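Brastia wants to be on your other wrist

The company's head of product has agreed to forty minutes in a meeting room at the Ivside launch, and she has brought the band with her. It's called the Kinau, it has no screen, and she puts it on the table between us and leaves it there for most of the conversation.

Brastia's pitch is that people are tired of watches. The Kinau does sleep, heart rate, skin temperature and something the company calls a daily load score, and it sends all of it to a phone. You wear it on the opposite arm to whatever you already own, or by itself. I ask who was asking for a second thing to charge.

"People who like their watch and don't trust it," she says. "We hear that a lot. They want a proper watch for the day and something that gets on with the measuring."

I've heard a version of this from most makers of screenless bands, and I say so. She nods. "Then you'll know some of them have done well out of it."

The load score

The number itself runs from nought to 70, which seems an odd place to stop. She says testers shown a score out of a hundred treated it like a school mark and got upset. Whether a smaller scale cures that, I'm not sure. A 27 still looks like a bad day.

What goes into it is harder to get at. Heart rate, movement and the previous night's sleep are all in there, but she won't say how they are weighted. "We're not going to publish the formula. We will publish how it compares with lab equipment."

When?

"When the study's finished."

The band goes on sale in December. The study, she concedes after I ask a second time, will not be finished by then. It was run with Szewczyk, the sensor firm that also supplies the optical module, so the people checking the readings are the people who sold Brastia the part. She doesn't see a difficulty. "They know the hardware better than anyone. Who else would you ask?"

Somebody who doesn't get paid per unit, I suggest. She laughs and says she'll pass it on.

Everyday movement

Brastia is keen to talk about what it calls small effort, meaning the hours when you aren't running or cycling but aren't sitting down either. Housework, carrying shopping, getting dinner ready. Most trackers are poor at this. Mine has recorded a round of applause as a walk.

"Your wrist is moving all day and most of that gets thrown away or miscounted," she says. "We think an hour in the kitchen should show up as an hour in the kitchen."

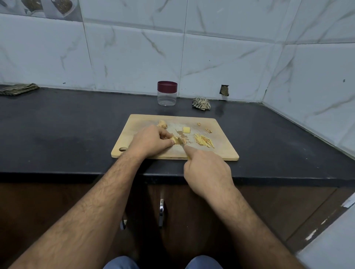

Does it?

I wore a loan unit for two evenings before we met. On the first it logged my cooking as light activity, which was fair. On the second it logged the washing-up as a swim. She asks which software I had and looks it up on her phone. Old version, she says, and the new one is much better. The new one wasn't on the loan units.

To her credit she doesn't claim it's solved. "Water confuses it. So do prams, and lawnmowers. We've got a list." I ask to see the list and she says no, quite cheerfully.

Battery and money

The claimed battery life is 700 hours, a figure printed in very large type on the wall outside. It applies with overnight temperature readings switched off. Those readings are the feature on the front of the box. With them on, she says, "it's less, and it depends on you", and I can't get her any further than that.

There is also a subscription. The first 2 months are free, after which the load score and the sleep history go behind a monthly fee that hasn't been announced. Without it the band shows your heart rate and your steps. I put it to her that this is what a cheap pedometer does.

"A cheap pedometer won't look after your data," she says.

Where the data lives is the one subject on which she is really precise. It stays on the phone unless you choose to back it up, and deleting the account deletes the backup the same day. I asked for that in writing and had it before I got home. I'd like to see the lab results arrive as quickly.

My loan unit goes back next week. Last night it gave me a 27.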